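Who gets the good half of the job?

For eleven years I packed and checked kits at Cassim, which sells building-brick sets to schools and to the kind of adult who has a spare room for them. I left last spring, on decent terms, and I still have lunch with people from the floor. So when I say I don't believe most of what is being said about the new arms, I'd like it understood that I'm not frightened of machinery. I used to clear jams out of the bagging line with a butter knife.

What is being said goes something like this. The dull, repetitive work goes to the arms. The people move up to the interesting work. Everyone's wrists recover. Management gave this talk in January with slides, and the supplier, an outfit called Wenditz, gave it again with better slides. There was fruit.

I've been trying to find the interesting work ever since.

To understand why I'm suspicious you need to know what a checker does. A school kit has a baseplate, a card with a layout on it, and the bricks to match. Before a new kit goes out, somebody builds it from the bag, on the plate, following the card exactly as a nine-year-old would. If the card is wrong or a brick is missing, that's where you catch it. The biggest kit we did when I was there had 273 pieces and took Vasanthi Navaratnam most of a morning. She hummed. She was the best checker in the building by a long way, and I don't think she'd have told you the job was dull.

It was repetitive, yes. Those are different complaints, and the people who write slides tend to treat them as one. Bagging was dull. Bagging was a chute and a foot pedal and a noise that followed you home. Checking was quiet, you sat down for it, and you used your head. If you'd been at Cassim long enough and your back was bad, you got moved to checking. It was the nearest thing the floor had to a reward.

Guess which one they've started with.

The reason I was given is a perfectly sensible one from an engineer's point of view. Bagging already has a machine of sorts, and it's paid for. Checking happens on a table, with a small number of parts, laid out in an orderly way, and that suits an arm. So the arms are learning to put bricks on a plate, and the people who used to put bricks on a plate are back at the chute, or they're minding the arms.

Minding is the word I'd like to see on a slide. Farzana Sultana has been doing it since the trial began. She sets the bricks out, she starts the run, she watches, and when a brick goes down crooked she stops it, puts everything back and starts the run again. Between times she fills in a log. She told me she'd done 48 runs one Wednesday and couldn't remember a single one of them by the time she got to the bus.

"It's not hard," she said. "I'd like it better if it was hard."

Now, that's a job. I won't pretend it isn't, and the pay hasn't dropped. But have a look at what went where. The picking up, the turning over, the pressing down, the small satisfaction of a piece going home with a click, all of that is on the arm's side of the table. On Farzana's side there is tidying up and paying attention. We took the part of the work that hands enjoy and gave it to something that has no opinion on the matter.

The reply to this, and I've had it from my own brother-in-law, is that the arrangement is temporary. The arm needs minding now because it's new, and later on it won't. I'm sure that's right. I only point out that it's a strange comfort to offer the person doing the minding. If the trial fails, she has spent a year resetting bricks. If it succeeds, there's no more resetting to be done. Pranab Sikder, who runs the floor and is a fair man, says she would be "first in line for a technician role." I asked him how many technician roles there would be. He said that was being scoped.

I should be fair about the wrists. Esperanza Salcedo had hers operated on twice, and she thinks anyone who gets misty about handwork ought to try ten years of it. She and I have argued about this over a lot of bad coffee. Her view is that the arms can have every brick in the building and good luck to them. My view is that her wrists went at the chute, and the chute is still there. She grants me that, not very graciously.

There's also the matter of the numbers. The trial report says the table will get through 2000 checks a year once it's settled in. I don't know what a check means in that sentence. When Vasanthi checked a kit she noticed that the card was printed too pale for a kid sitting near a window to read, or that two of the browns looked the same under fluorescent light. She once sent back an entire order, 3834 plates, after the corners bothered her thumb. None of that was in her job description, so none of it went in the specification given to Wenditz, and I don't expect it to turn up in the arm. The report will count a brick in the right spot as a check done. By its own lights it will be correct.

Maybe somebody else will catch the pale card. It would have to be somebody with time to look, though, and the saving in the report comes from there being fewer people with time to look.

I'm told the people at Honero, who do something similar with puzzles and board games, went about it the other way. They asked the floor to write a list of what they'd happily never do again, and started at the top of it. It cost more, apparently, and the first machine they bought was an ugly thing that folds boxes. I haven't seen the place and I'd want to before I praised it. Still, it's the right question to ask, and as far as I can tell it wasn't asked at Cassim, where it could have been answered in an afternoon for the price of the fruit.
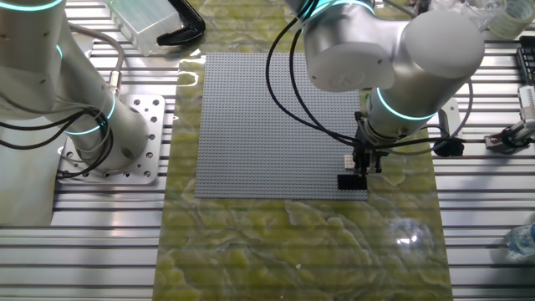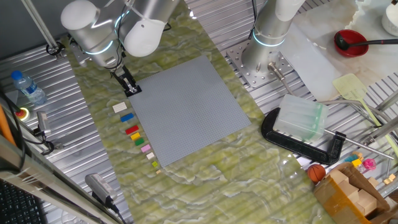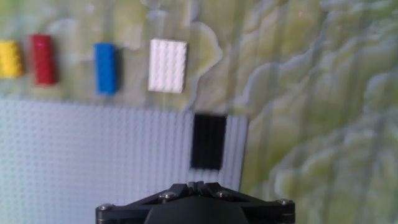

Building bricks and a grey baseplate, at the trial table.

Chathurika Talukder, who started on the floor the same month I did, thinks I'm sentimental. She says every job I've ever defended was one I complained about while I had it, and she's got witnesses. She's also the one who has asked, in writing, for two things I'd put my name to if I still had a badge. She wants the minding rotated, so that no one does more than two hours of it at a stretch. And she wants whoever is minding to be given a real kit to check by hand alongside, the full build, card and all, with their notes going to the designers the way Vasanthi's used to.

The first has been agreed to in principle. The second came back with a query about duplication of effort, and that's where it has sat. I'd suggest to Pranab that he spend a shift in the chair himself, log included, and then write his answer to her before he goes home.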